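Kotico's second book sold out before it shipped. The small comics press, two people and a rented storage unit, put 2983 copies of Flitness up for preorder and had none left when the boxes arrived from the printer. We got the writer half of the team on the phone between a print call and a school pickup. The artist half was inking and didn't want to talk, so what follows is mostly one side of the story. Both asked to go without names. The book's credits do it too, it just says "by Kotico."

First question was the obvious one. Why so few copies?

"That's what we could pay for. There wasn't a plan. Our first book, Ruangrit, we printed 500 and I still had a stack of them under my bed two years later. So going up to nearly three thousand felt insane. I didn't sleep the week we signed off on it."

And the odd number?

"The printer runs a little over or under, and then you pull the damaged ones. Bent corners mostly. A whole box got crushed on one side. What was left was 2983 and we said fine, sell those."

Flitness, for anyone who missed it, is a one-shot about a gym for birds who have stopped flying. Black and white, one spot color, 30 pages. It's funny for the first half and then it isn't. A retired swift turns up to every class and never gets off the ground. Shops filed it under humor, which the writer has opinions on.

"I get it. There's a pigeon on a treadmill on page one. But I had a guy write to us, pretty upset, he bought it for his kid and the kid cried. I wrote back and said sorry. Then I asked which page. It was the page I'd hoped it would be, so, I don't know. Mixed feelings."

The script took a winter. The drawing took longer. They work in full script, panel by panel, and the artist ignores a good part of it.

"I'll write six panels and get back four. Or one. The locker room page was nine panels in the script, all dialogue, I was very proud of that dialogue. It came back as a single drawing of the locker room with no one talking. I was mad for a day. It's the best page in the book."

Do they fight about it?

"Sure. By text, which is dumb, we're across the table from each other half the time."

The spot color was another fight. The writer wanted red. The artist wanted something cooler and did test pages in both, plus a yellow that they dropped because it vanished on the cheaper paper. They settled on a green so close to blue that the printer called to ask which one they meant.

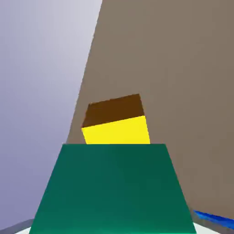 Teal-green and yellow, up close. Computer render.

"We changed paper stock twice over that color. Uncoated drinks up the ink and it goes dull on you. Coated looked like a car brochure. What we ended up with is in between and costs more then I want to say."

On to the new one. Pumum is a three-issue series, the first thing Kotico has done that runs past a single book. It's set in a river town where the ferry has quit running and everybody has a different account of why. The first issue is out in July. Each issue follows one passenger who was on the last crossing, and they don't agree.

"It's a mystery, kind of. I hate saying mystery, people then want a body. There's no body. There's a missing ferry bell and a lot of people being cagey."

Why a series now, with the one-shots doing well?

"Shops asked. A one-shot gets racked for two weeks and then where does it go? With a series there's a reason to put it back out front when the next one lands. Also I had too much story. I tried to cut Pumum down to one book and it read like a summary."

The risk is obvious, and the writer brings it up without being asked. Numbers drop off after a first issue. They drop for everyone. A press this size can't carry a third issue that doesn't move.

"So we're drawing all of it first. Issue one is done, two is inked, three is in pencils. If one flops, the other two still come out, even if I'm stapling them at the kitchen table. I've been burned as a reader. I have half of so many comics."

Is there a second printing of Flitness coming? Retailers want it. There are copies going online for well over the cover price.

Long pause on this one.

"Probably. Yes. We keep saying after Pumum. The files are ready, it's money and storage. I don't want to change anything in it, though. People keep suggesting a variant cover, new pages, sketches in the back. I'd fix the typo on page 12 and that's it."

What typo?

"I'm not telling you. Go look."

And Ruangrit, the one under the bed?

"Gone! Sold the last of them off a folding table this spring, people had read Flitness and wanted the other one. It's a rougher book. Lettering's awful, I did it myself and I didn't know what I was doing. The balloons touch the panel borders all over the place. I wouldn't reprint that one. Maybe I'd redo it someday, with somebody who can letter."

Last thing, we asked about film and TV. There's been talk, or at least posts.

"One email. It was one email, and they'd spelled it Fitness. We wrote back, haven't heard. I've got to go, I'm late, pickup's in ten minutes."

Pumum #1 is in shops in July, black and white with one spot color, same format as Flitness. Kotico says the color isn't the green this time and wouldnt say more. Orders through your local shop, or direct from the press while they last.

Interview conducted by phone, April 2025. Edited for length.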